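Illustration History, Session 6
The Study and the Finish
Notes by Kieran Catterall

Last time we stopped at thumbnails, so pick up there. Once an art director had approved a thumbnail, most magazine illustrators moved to a color study, often no bigger than a paperback. I love these little paintings! They're loose and fast, and the big decisions are already made: where the light comes from, which shape is darkest, what gets left out.

Terms for this week
Comp: a rough layout showing the client where picture and type will go.
Study: a small painting that tests color and value.
Finish: the piece that goes to the printer.

Look at the Turnham portfolio in the print room (166 sheets, so leave yourself an hour). Find a study and its finish and lay them side by side. Squint. The values should match closely even where the drawing has changed — if they don't, ask what the artist was fixing.
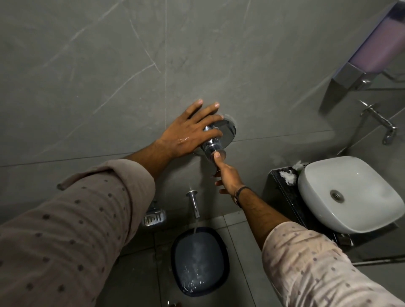

Edges are the other thing to watch. A study tends to have soft edges nearly everywhere, and the finish sharpens only a few, usually near a face or a hand. Try covering those sharp spots with your thumb and see how quickly the picture goes quiet.

For next session: one study in gouache, three values plus a single accent color, and 398 words or fewer on a finish you think lost something along the way. Bring both by 10 a.m.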